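FOR IMMEDIATE RELEASE
June 1, 2020

Horness Ink brings back its bottled colors, and adds a gray I have wanted for years

Hello from the mixing bench! I'm Ariel Saludo, I make the ink at Horness, and I'm also the one who writes these releases, so please forgive the lack of a proper corporate tone. Starting today you can order our full line of bottled fountain pen inks again, along with one new color called Sakura Gray and a smaller sample vial for people who like to try before they commit.

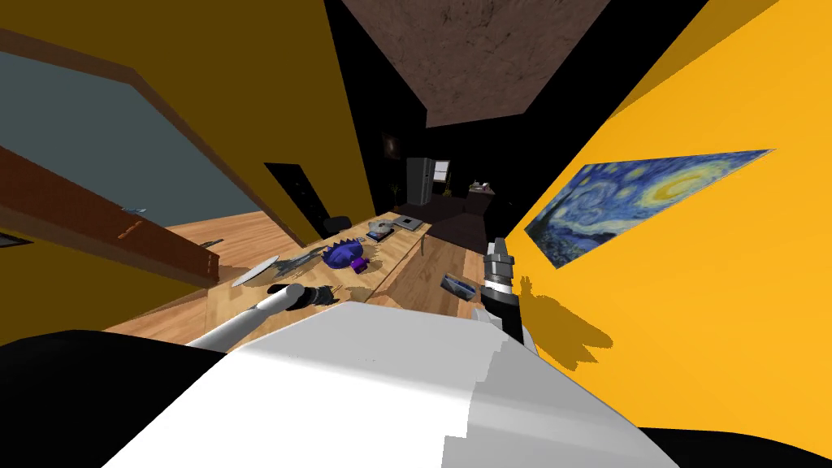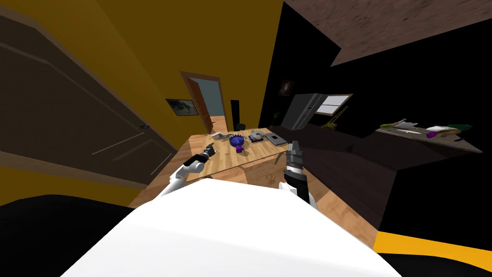
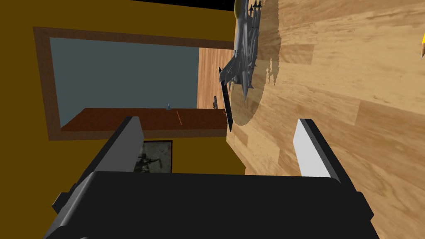

Paavo Harju wrote to us back in January that he had given up waiting for our inks and was down to the last quarter inch of Wijaya Brown, which he had been stretching by using it only for signatures. He wanted to know whether the color would come back the same or "improved," and he made it very clear that he did not want it improved.

Paavo, it is the same. I promise. I went back to the original notebook, matched the dye ratios, and then wrote with the old and new batches side by side on four different papers until I couldn't tell which line was which. I mixed up the sheets at one point and had to start over. The only change is the cap on the bottle, which now has a thicker liner so it won't seep if you tip it over in a bag.

So, the new color. Sakura Gray is a warm gray with a bit of pink in it, and the pink mostly stays hidden until the ink dries. In a fine nib it looks like a soft pencil line. In a broad nib or a stub, the gray settles at the bottom of each stroke and the pink comes up at the top, and I get silly about it every single time. If you want the strongest shading, use a slick paper that doesn't soak up ink quickly. On ordinary copy paper you'll get a flatter gray that is still very easy to read, and that's how I've been using it for grocery lists.

I should say something about how light it is. Sakura Gray is not as pale as some of the pastel inks out there, but if you have an extra-fine pen that writes on the dry side, you may find it too faint under a desk lamp. I tried it in my driest pen and I had to squint. A medium nib with decent flow is where I'd start. We tested 78 versions of this color before settling on the final one, and a good many of those were thrown out for being lovely to look at and hard to read.

It cleans up nicely. I left it in a clear demonstrator for three weeks (on purpose!) and it rinsed out with plain water in a few fills, with no pink left behind in the feed. If you've ever owned a red ink that moved into a pen and refused to leave, you'll know why I tested that first. It isn't waterproof, though. A wet thumb will smear it, and a spilled glass of water will take most of a page with it. Please don't use it for checks or for envelopes going out in the rain.

The rest of the line is coming back in five colors:

Wijaya Brown - the one Paavo has been rationing. A dark, reddish brown that shades toward orange in a wet pen.

Horness Blue - our first ink and still the one I'd hand to somebody with a brand new pen. Well behaved, medium blue, dries fast enough for left-handed writers.

Back Porch Green - a dusty green that leans a little toward olive. Slower to dry than the blue, so give it a few seconds before you turn the page.

Night Bus - blue-black, more blue than black when it's wet and the other way around once it dries.

Plum Jam - purple, and the most saturated color we make. It's wonderful and it does take longer to clean out. I keep one pen just for Plum Jam and never put anything else in it.

Every color comes in a 50 ml glass bottle with a mouth wide enough for a fat pen, and that includes the oversized ones that never fit into anything. The bottles are still round. I know some of you asked for square ones that line up in a drawer, and I looked into it, but the square bottles we could get had narrow necks, and I'd much rather you be able to reach the last of the ink.

Now the sample vials. They hold 2 ml, enough for a couple of converter fills or a few good evenings with a dip pen. You can pick any of the six colors one at a time, or get them all together in a small cardboard sleeve with a folded swatch card. The swatch card is blank. I thought hard about printing the colors on it and decided against it - printed color never matches ink, and your own pen on your own paper will tell you far more than my printer can.

We are also sharing a shelf, so to speak, with Pameo, who make the notebooks I've done nearly all of my testing in. Their paper is smooth without being glassy, and it shows the pink in Sakura Gray better than anything else I had in the house. For this release they made us a run of 262 pocket notebooks with a plain gray cover and dot grid pages. When those are gone, they're gone, at least for this year. The notebook is sold on its own or with a bottle of Sakura Gray, and the two together cost a little less than buying them apart.

A few practical things, as I know I'll be asked.

Ordering. Everything is on our website as of this morning. The first batch comes to 1,468 bottles across all the colors, with more Horness Blue than anything else because that's what people reorder. If a color sells out, the page will let you leave your email address, and you'll get one message when it's back and nothing after that.

Shipping. Orders are packed in the order they come in. Right now I'm packing alone, and the mail has been slow this spring, so please allow extra time. Each bottle goes in its own sealed bag with the cap taped, then into a padded box. If one arrives broken anyway, send me a note with a picture of the box and I'll replace it. You don't need to mail back the mess.

Prices. The bottles cost the same as they did before the break. Vials and the sleeve set are listed on the site.

Shops. If you run a pen or stationery shop and used to carry our ink, your old account still works and the wholesale sheet has been updated. If you're a new shop, write to me and tell me a little about what you sell. I do read everything, although I answer in bunches, usually in the evening after I've scrubbed the ink off my hands.

Reviewers. I have a small stack of vials set aside for people who review inks, on blogs or on video or just in a pen club newsletter. There's no need for a big following. I only ask that you say what pen and paper you used, and please do say if you don't like it! One of the most useful letters I ever got was a full page on why an early green of mine looked like pond water. The writer was right, and Back Porch Green is a much nicer color thanks to that letter.

I've also been asked whether we'll do a shimmer ink. Not this year. I've made some at the bench and they were pretty in the jar, but the glitter settled so quickly that I was shaking the pen every few lines, and I don't want to sell you something that I wouldn't put in my own pens. A waterproof black is more likely. I have a version that holds up under a running tap, but it dries out in the nib if you leave the cap off while you answer the phone, so it needs more work before I'd let it out of the house.

For anyone coming to us for the first time, Horness Ink is a very small maker of fountain pen ink. I mix in small batches, bottle by hand, and write with every batch before it gets a label. The inks are dye based, made for fountain pens and dip pens, and safe for the usual converters, cartridges and piston fillers. Please don't mix them with other makers' inks inside a pen. Some combinations turn to sludge, and I have a ruined feed in a drawer to show for it.

If you have a color you miss from our old list that isn't here, tell me. I still have all the notebooks. Old Penny and Harbor Fog both get asked for, and I'm leaning toward Old Penny first, mainly because I can still get the dye for it.

Samples, swatch scans and wholesale information are available on request through the contact form on the Horness Ink website. Put "press" or "shop" in the subject line and I'll get to it sooner.

Contact: Ariel Saludo, Horness Ink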